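We are looking for growers, advisers, laboratory staff and anyone else who spends their working days worrying about plants to join us for the Orden seed health ring trial, and for the two-day meeting that follows it. If you have never taken part in something of this sort before, please don't let that put you off! A good number of the people who came last time had never set foot in a plant clinic, and they were among the most useful people in the room.

## What the trial is for

Seed lots of beans, peas and lupins are bought, sold and swapped all over the region, and the bacterial blights travel with them. Most laboratories have their own way of washing, soaking and plating a sample, handed down from whoever ran the bench before, and when two of them look at the same lot they don't always agree. We would like to know how far apart they are and at which step they part company.

Over the past two seasons our partners at Medve collected 3,651 seed samples from farms and merchants. Of these, 1,730 have been set aside for the trial, and they will be shared out blind, so that you won't know which lots are clean and which are not (and neither will I, which I find a little nerve-racking).

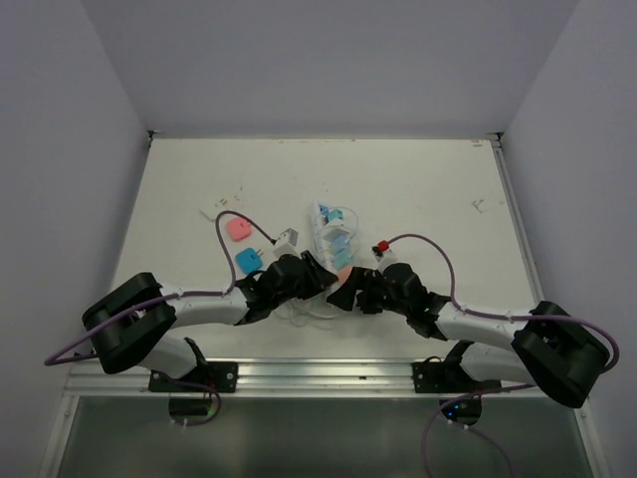
## Who can take part

You are very welcome to apply if you are:

- working in a plant health laboratory, public or private, large or small
- a seed merchant or grower who does some testing in-house
- a student in your second year or later, with a supervisor willing to sign the form
- an adviser or inspector who would like to come to the meeting only

Laboratories need a clean bench, an incubator and somebody who can give us a fortnight of fairly steady attention. We will send the media, the seed and the written protocol.

## What we ask of you

Each laboratory receives up to 4 boxes of seed, depending on how much you feel able to take on, and tests them twice: once by your own usual method and once by ours. Please do them in that order. Results go on the Wulby form, which is a plain spreadsheet with a rather grand name, and we would be glad of any grumbles about the protocol in the last column.
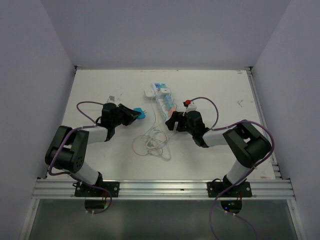

The meeting itself takes place at Imau in July, once all the results are in. The first day is given over to talks and to going through the figures together, and the second is spent at the bench, in small groups, trying out the steps where people's results differed most. We keep the evenings free, though there is usually a long supper for those who want it.

There is no fee. We can pay for travel and two nights' lodging for one person from each laboratory, and there is a little extra put by for students, so do say on your form if you would need it.

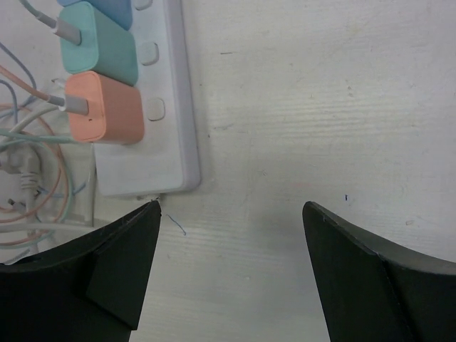
Applications should be no longer than a page. Tell us where you work, which crops you mostly see, how you test at present and whether you would like to join the trial, the meeting or both. Please send it to Mariann Farkas at the Orden trial office by Tuesday, October 27, 2026. She will write back to everybody, and she is quite happy to talk things over by telephone beforehand if you aren't sure whether your laboratory is suitable.

Boxes go out once places have been confirmed. If you will need an import permit for the seed, please mention it when you apply, as the paperwork can be slow.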